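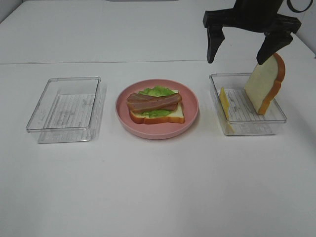
Sandwich cell, shared workshop at Utdale. Minutes, 20th April. Present: Junpei Sasaki (chair), Mizanur Jayawardena (notes).

1. Stacking order. The order stays as written in the Flollivden script: bread, lettuce, bacon, cheese, second slice. Junpei wants the bacon placed further right. Both strips stick out past the left edge of the bread, and the closing slice will rest on them. Mizanur to shift the drop point by 4 mm and rerun.

2. Bread pickup. The slice is to be stored on edge in the right tray. Opening width on approach stays at the wide setting. Trays remain at current spacing until the positions are saved under Paucar — no moving them by hand before then.

3. Lettuce. Grip force was discussed. Junpei proposed 400 on the controller scale; Mizanur prefers 354 and thinks the leaf swings less at lower travel speed anyway. Agreed: 354, travel speed unchanged for now.
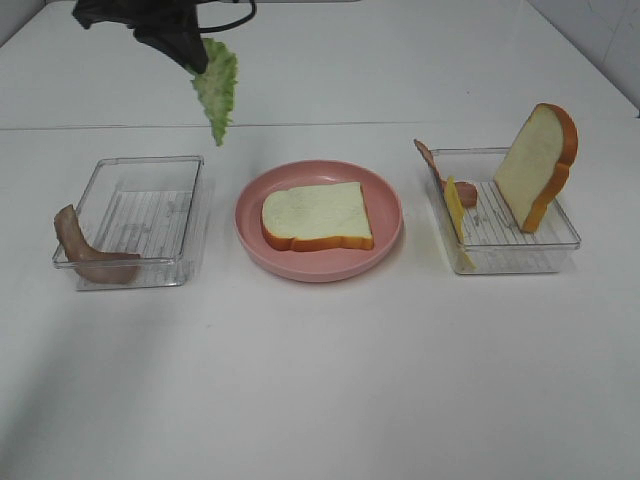 Item 3: lettuce leaf held over the gap between left tray and plate.

4. Ham. To be added as a separate routine. Start position not settled. Carried over.

5. Logging. Idix log limit raised to 1000 entries. Old logs from November may be deleted.

Actions: MJ items 1 and 3, JS item 5. Item 4 open.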